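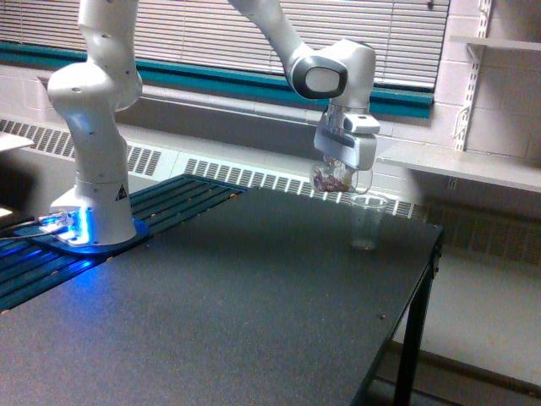 Unit 7: Routine Care of the Pouring Cell

These notes cover the upkeep of the tabletop arm used in the Prisgate laboratory and should be read before the practical session. The cell is used for pouring dry material from one cup to another, and most faults reported to staff begin with small amounts of spilled grain. With the gripper holding a partly filled cup just above an empty one, as at the start of a pour, the tilt is slight and the gap between the two cups is small. Any looseness in the wrist or fingers will show at this point as a missed pour. Students must know the yellow and black warning sticker low on the arm and must keep hands clear of the joints while the base light is on.

Before each session
Wipe the tabletop and the grooves of the slotted rail with a dry brush. Check that the cable bundle leaves the base without strain. Press lightly on the mounting plate; if it moves, stop and report it.

Gripper check
Close the fingers on an empty cup at the lowest force setting. The cup should hold without buckling. Clear plastic cups crack at the rim after repeated use and should be replaced at the first mark.

Service interval
The wrist is inspected every 3,000 cycles. The counter read 3,226 at the January inspection – over the limit – and the fingers had worn unevenly as a result. Readings are now entered in the Lenihan log at the end of every session.

Realignment
If the pour drifts to one side, run the Suvitz alignment routine with the gripper empty, then repeat six test pours. Do not correct drift by moving the lower cup.

Questions about this unit should be directed to Clodagh Mac an tSaoi. Log sheets are to be handed to Cathal Ó Gríofa by May 6, 2026.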